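Shared kitchen supplies at Gutow House: who replaces what?
Posted by M_Omerovic, Thursday
14 replies · 2 shares

Residents are asked to give their views on the supply of cups and sundries to the second-floor kitchen. The present arrangement, under which each household pays 5 pounds a month into a common fund, ends in December. Calloway has offered a box of 1,000 paper cups at a reduced rate. 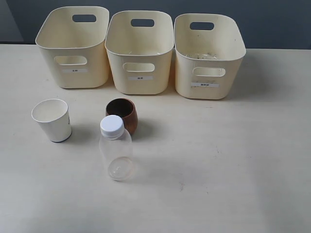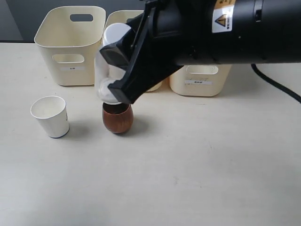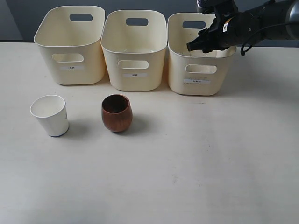 Udero replied:
I must register an objection to the bulk purchase. The last order of 200 lasted nearly a year, and a good part of it was spoiled by damp in the lower cupboard. Residents should supply their own cups, and the fund should be kept for tea, washing-up liquid and bin liners.

Fivex replied:
With respect, the damp was put right in the spring. The proposal to withdraw cups takes no account of visitors, nor of the Tuesday lunch. I support the order, provided that it is divided between the two kitchens.

M_Omerovic replied:
The lunch has its own budget and should be left out of this discussion. Dividing the box is acceptable. Would Udero agree to a smaller order of 200, to be reviewed when it runs out?

Udero replied:
I would agree to 200, on condition that the monthly payment does not rise. I remain opposed to the larger box at any price.

Fivex replied:
The smaller order costs more per cup. I ask that my disagreement be noted.

M_Omerovic replied:
It is noted. Replies will be accepted until 6 pm on the last day of the month.

Mirjana Omerović, for the residents' office
Last updated: November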